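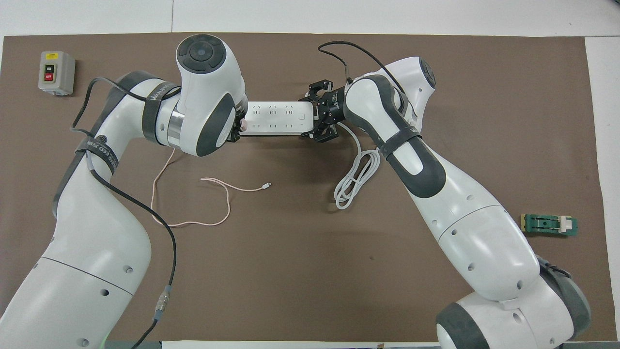 Règles de collecte Trumik, poste bimanuel, révision 2

Le présent fichier fixe les règles d'enregistrement, d'annotation et de rejet applicables au jeu Trumik. Il complète la fiche de données et prévaut sur elle en cas de divergence. Le périmètre se limite aux manipulations à deux bras de petit matériel électrique, sur tapis brun foncé. Un objet tenu par les deux pinces à la fois, comme la multiprise blanche soulevée au-dessus du tapis, reçoit l'étiquette « prise_double » et jamais deux étiquettes « prise_simple ». Son cordon fait partie de l'objet, même lorsqu'il repose encore en boucles sur le tapis.

Portée
Les règles valent pour les sites Lorente et Grovano. Les épisodes antérieurs à la révision 2 restent dans l'archive, sans conversion automatique.

1. Préparation du poste
Aucun matériel manipulé n'est raccordé au secteur, y compris les multiprises et les boîtiers de commande.
Les câbles propres aux bras sont contrôlés à vide, sur toute la course prévue. Un câble qui se tend ou passe entre les doigts d'une pince interdit le démarrage.
Les objets non concernés par la consigne peuvent rester sur le tapis. Ils sont déclarés dans le champ « objets_presents ».
L'arrêt d'urgence du poste est essayé à chaque prise de service. Un boîtier marche/arrêt servant d'objet de manipulation ne peut en tenir lieu.

2. Exécution
L'opérateur reste hors du volume de travail tant que les bras sont sous tension.
En prise double, les consignes de vitesse des deux bras sont couplées. Toute traction opposée entraîne l'arrêt de l'épisode.
Un cordon souple n'est jamais tiré pour déplacer l'appareil auquel il est attaché.
Une pince ne s'ouvre au-dessus du tapis que si l'objet est posé ou tenu par l'autre pince.

3. Annotation
Les champs obligatoires sont : consigne, objets_presents, type_prise, issue, site.
Le champ « issue » prend les valeurs reussi, partiel, echec. La valeur est saisie après visionnage complet de l'épisode, pas pendant l'exécution.
Les objets souples (câbles, cordons) sont annotés séparément lorsqu'ils ne sont reliés à aucun appareil.
Gauche et droite s'entendent du point de vue de la caméra de tête.

4. Rejet
Un épisode est écarté dans les cas suivants : perte de synchronisation entre les flux, intervention manuelle sur le tapis, consigne modifiée en cours d'enregistrement, fichier de calibration absent.
Un échec de manipulation n'est pas un motif de rejet.

5. Volume et répartition
Entraînement : 1000 épisodes.
Validation : 300 épisodes, tirés par séance complète. Une même séance ne figure jamais dans les deux lots.

Contrôle
L'outil skerkton-verif lit un dossier de séance et signale les champs manquants :
skerkton-verif --seance DOSSIER --strict
Sans l'option --strict, les avertissements ne bloquent pas le dépôt.

Limites connues
Les inscriptions portées sur les objets ne sont pas transcrites. La longueur des câbles n'est pas mesurée. Les efforts enregistrés à Grovano avant le mois d'août utilisent l'ancienne convention de signe et doivent être inversés à la lecture.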